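Stories Puzzles Make It Ask Us Grown-ups

Pluvside Kids > Explainers > Around the House > Why does paint stick to the wall?

We use cookies to remember which pages you like. OK / Change settings

Why Does Paint Stick to the Wall?

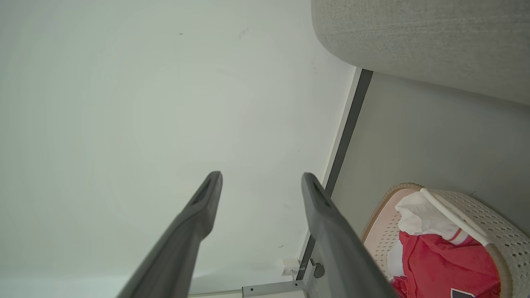
A pale gray-white wall with a few faint specks and smudges on it.

Go and put your hand flat on the nearest wall. Feels like one solid thing, doesn't it? But if the wall is painted, your hand isn't touching the wall at all. It's touching a very thin skin of dried paint, and that skin might be thinner than the cover of a paperback book.

I got curious about this when I was painting my own kitchen (yellow, and yes, I got some in my hair). I had a can full of sloppy goo in the morning, and by dinner time it was hard and dry and I couldn't rub it off. Where did the goo go? How was it holding on?

What's in the can

Most house paint is a mixture of a few different jobs all stirred together.

The color comes from pigment. That's a fine powder, much finer than flour, and it doesn't dissolve the way sugar does in tea. The tiny bits just float about. If you leave a can of paint sitting on a shelf for months, lots of them sink to the bottom, so painters stir and stir before they start.

Then there's the binder. The binder is the glue! In a lot of the paint used indoors, it's made of teeny blobs of plastic, far too small to see. Binder holds the pigment together and grips the wall.

And then there's the runny part, usually water. Water lets you spread everything around with a brush. Once the paint is on the wall the water has finished its work, and it floats off into the air as vapor. So that's where my goo went. Part of it was in my kitchen air, and then out the window.

The big squeeze

Now for my favorite bit. As the water leaves, all those blobs of binder get crowded closer together, like people squashing into an elevator. They bump, they press, and then they start to squish into each other and join up. After a while you don't have separate blobs anymore. You have one stretchy sheet with the pigment trapped inside it, and you can't turn it back into goo by adding water. (You can wash a wet brush in the sink, but try washing a brush that's been drying since yesterday. I have ruined so many brushes.)

But why does it hold on to the wall?

Walls look smooth, but if you could shrink down to the size of a dust mite, a plain plaster wall would look like a rocky beach. There are bumps and dips and little holes all over it. Wet paint flows down into the dips, and when it hardens it's hooked in there, a bit like fingers holding on to a climbing wall.

There's also a weak pull between the paint and the wall that happens when they get really, really close. Each pull is tiny, but there are so many of them that they add up to a good strong grip.

Grease spoils all this. If there's butter on the wall, the paint holds on to the butter, and butter is terrible at holding on to walls. So you wash first and paint second.

Why are so many walls white?

White and pale walls bounce a lot of light back into the room, so the room looks brighter. Dark walls soak more light up. Try it with a flashlight at bedtime: shine it on a sheet of white paper, then on a dark sweater, and look at how bright the rest of the room gets.

The trouble with pale walls is that you can see every smudge! Skin has a little oil on it, and dust loves to stick to oil. If you look around the light switches at your house, I bet you'll find some.

People have been painting walls for ages

Long before paint came in cans, people ground up colored earth and mixed it with things like egg, milk or lime. There are painted walls more than 3000 years old that still have their color. My favorite old wall is a lot younger than that. It's in Josden House, in the town of Gilmartin, and it's only 500 years old, but one corner has been left scraped back so you can see layer on top of layer: green, cream, a sort of muddy pink, then cream again. I stood there for ages.

Try it yourself

You'll need 2 spoons of white glue, a spoon of water and some crushed colored chalk. Mix it all up in an old yogurt cup and paint it on a piece of cardboard. Paint a second piece with just chalk and water. Let them both dry overnight and then rub each one with your finger. Which one comes off more easily? Can you work out which ingredient is missing?

Please do this on cardboard and leave your bedroom wall alone.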